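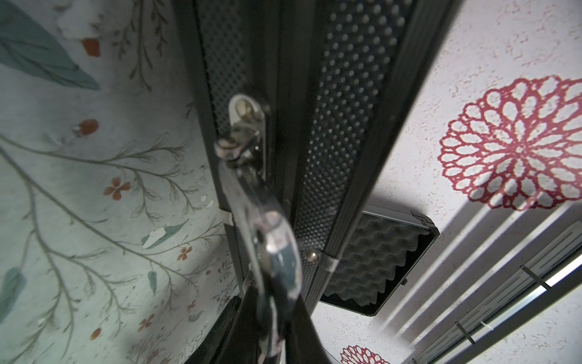
Subject: Re: [brorkia-users] Latches by remote control, do they ever get easier?
From: Martim Vilela
To: brorkia-users

Hi Demetrius, hi all,

Demetrius Sorensen wrote:
> We've started recording demos on a hard case with sprung latches and
> it's driving me up the wall. Picking things up with the leader arms
> took me an afternoon to learn. The latch I still miss more often than
> I hit. I end up pushing the whole case along the table, or the finger
> skates off the metal and the follower arm jerks when it lets go.
>
> Two questions. Do you record the misses or bin them? And has anyone
> had better luck moving the arm by hand with the motors slack, then
> playing it back? Everett reckons that's the way to go for anything
> involving metal on metal, but I'd hate to redo the lot.
>
> Demetrius

Oh, I know that skating finger so well! I've been on games cases since January (the black briefcase sort, poker chips and chess pieces inside, foam in the lid) and the latches have eaten more of my time than everything inside the cases put together. So no answers carved in stone, but I can tell you what I do now.

Your second question first. Everett, sorry, I did try it your way. I let the motors go slack and pushed the arm about by hand and for the first few minutes it felt wonderful, because of course you can feel the latch through the arm and with the leaders I can't feel a thing. But my own hand and sleeve were all over the wrist camera, and when we played the moves back they were only any good if the case stood exactly where I'd had it. Nudge it 4 mm and the finger came down on the rim. I could have put up with that, but recording everything twice (once by hand, once as a replay so the pictures are clean) meant I was there till eight at night for a handful of takes. I still use it to work out an approach. I find the angle by hand, look at where the wrist has ended up, then go and copy that on the leader arm. For that it's lovely and I'd recommend it to anybody.

The thing that helped most with the leaders was giving up on coming at the latch from straight above. I used to lower the finger onto the tab like I was pressing a doorbell, and on curved chrome that just slides. Now I bring it in low along the edge of the case, stop short, breathe, and then sweep up under the tab with the wrist and leave the shoulder alone. If you find your elbow going up while you do it you're using the wrong joint — mine does it whenever I'm tired. I also drive the last bit with my eyes on the wrist view and not on the arms. From the stool it always looks as if I'm touching when I'm a good finger's width off.

As for pushing the case along the table, use your other arm! I was daft about this for weeks. I had one arm parked up in the air looking decorative while the other did all the work. Now the spare one comes over and leans on the far side of the case, closed gripper, hardly any pressure, and stays there till the latch has gone. It does mean the policy has to learn that both arms are busy at once, and Barrett Nguyen-Tran grumbled that my early takes and my later takes look like two different people did them. He's right. I chucked the early ones.
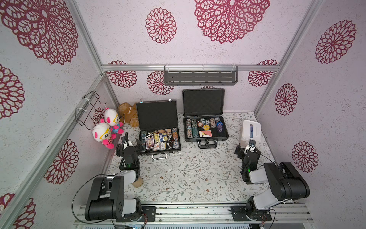

Both lids up, left gripper at the front of the left case.

With the lids open it's a different job and a much nicer one. Card boxes are a treat to pick up. Chips in a stack are fine if you come down square on them, and hopeless if you're leaning even slightly, when you get the top half of the stack and the rest goes over. Chess pieces I was dreading and they turned out to be less bother than the chips, though I do keep trying to grab one and getting its neighbour. My rule is one thing per take, then both arms back up and out before I press stop. I was stopping the second the piece was down, and the trained arm then learnt to sit there hugging it, which made us laugh but was no use at all.

On the misses. I keep some and bin some, and it depends what I did next. If the finger slips and I back off, line up again and get it, that's a keeper, as the arm needs to see how you get out of trouble. If it slips and I panic and start jabbing, bin. If the case has shifted so far that I'd have to reach in and put it back myself, bin, and I stop the recording before my hand goes in. I've got 212 takes kept on the latches as it stands, and I'd guess some 100 of those have a wobble in them somewhere. Grigore Văduva thinks that's far too many wobbles and wants me to do a clean set to compare. I've said I'll start on Sunday when it's quiet, and we'll see who's right. I'll post whichever way it goes, even if it's him.

The jerk when it lets go, by the way, I think is your leader and follower drifting apart while the finger is stuck. You keep pulling, the follower can't move, and the gap between them gets bigger and bigger till something gives. There's a setting in Brorkia for how far apart they're allowed to get before it eases off. It's under the follower page, not the leader page, which took me ages to find. Mine was as wide as it would go. I brought it in a notch at a time until the jump went away, and if you go too tight the arm turns to porridge and won't pull at all, so don't do it all in one go like I did.

Last thing, and this is more of a question back to the list. Does anyone else get glare off shiny latches on the wrist camera? We've a blind close by and the light comes through the slats in stripes, and depending on the hour the metal is either beautifully clear or a white blob. Do you leave it in so the arm gets used to it, or shut the blind and go with lamps? I've been leaving it in, mostly out of laziness, and I'd like to hear from anyone who has tried both before I record another big batch. The Destby lot must have run into this with their saucepan lids?

Demetrius, shout if you want my follower settings, I can paste them in here. And tell me what make of case yours is, the springs seem to vary a lot.

Cheers,
Martim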